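Chapter 4
Sorting and Handling Household Textiles

Most of the work in a laundry is done before the machine is turned on. Items have to be separated by colour, by fibre and by how much wear they have had, and each group needs its own container. A pink-red cloth put in with pale knits can tint the whole load. 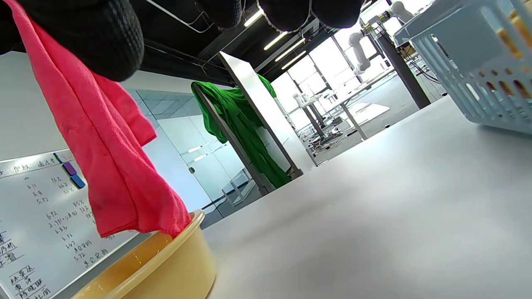 Plastic basins suit small items and anything that needs a short soak. They are easy to rinse and light enough to carry to the sink. Crates with perforated sides are better for clean, dry pieces, as air can move through the openings and the colours inside can be checked at a glance.

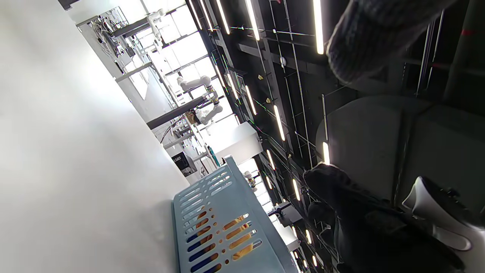
Knitted fabric calls for more care than woven fabric. It stretches under its own weight, so a heavy garment should be gathered up in a bundle and supported from underneath. Fluffy trims shed fibres and should be kept away from dark ribbing.

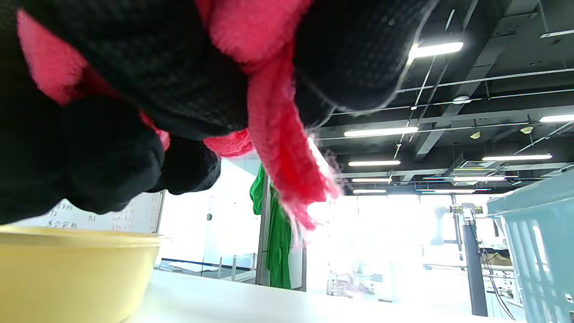
Section 4.2 sets out the sorting method taught at Flivdale, where Noémi Medve timed students working through a mixed load of 90 pieces. Section 4.3 deals with folding. Before starting either, clear a table and lay each piece out to find its grain and its edges.

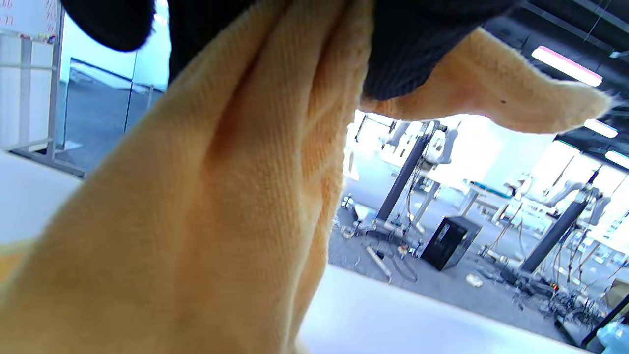

Figure 4.4 Tan and navy knits, showing the ribbed texture.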